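Why Is the Sky in a Hurry? How Things Get Their Colour
A page for young readers from the Wonano Children's Science Room

Look at your jumper. Maybe it is red, maybe it is green. Now imagine that you carry it into a cupboard and shut the door very well. What colour is it in there? You cannot say, because there is no light. Colour needs light, an object, and an eye to look with.

What is inside white light?

Light from the sun looks white, or a little yellow. Inside it there are many colours mixed together. When the light goes through drops of rain, it bends, and each colour bends a little differently. Then the colours come apart and we see a rainbow. In the town of Stukholm it rains very often in January, and the children there are good at finding rainbows. They know that the sun must be behind your back and the rain in front of you.

What does the object do?

When white light falls on a thing, the thing keeps some of the colours and sends the others back. The ones it sends back come to your eye. A ripe tomato keeps most of the green and the blue, and sends back the red. A leaf sends back mostly green. Snow sends back nearly everything, so it looks white. Coal keeps nearly everything, so it looks black.

This is also why a black T-shirt gets warm in the sun faster than a white one. The light which it keeps is changed into heat.

Where do colours come from?

The stuff that gives a colour is called a pigment or a dye. A pigment is a fine powder which stays as small grains, for example in paint. A dye melts into the water, like the colour that comes out of a tea bag. More than 2,000 years ago people already made blue from plants and red from certain kinds of earth. They did not have a shop for it. They had to dig, boil, dry and grind, and one small pot of good blue could be very expensive.

Today we mix colour into plastic while the plastic is soft and hot. So the colour goes all the way through. If you scratch a painted toy, you can find another colour under the paint. If you scratch a toy made of coloured plastic, you find the same colour again.

Why do shiny things have white spots?

A smooth surface works a little like a mirror. Part of the light jumps off the top before it can meet the pigment, and this part stays white. You can find such white places on an apple, on a wet stone or on the rounded rim of a blue plastic crate.

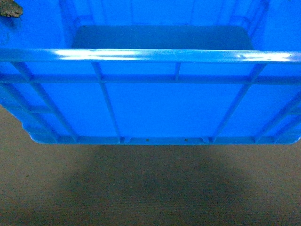 Try it yourself

You need 2 sheets of paper, one white and one red, and a torch.

Make the room dark. Hold the white sheet near a wall that has a light colour. Shine the torch on the paper, so that the light jumps from the paper to the wall. Now do the same with the red sheet. Look carefully at the wall. Can you find a soft red glow?

Words to remember

Pigment: a coloured powder which does not melt into water.
Dye: a colour that melts into water.
Reflect: to send light back.
Absorb: to keep light inside.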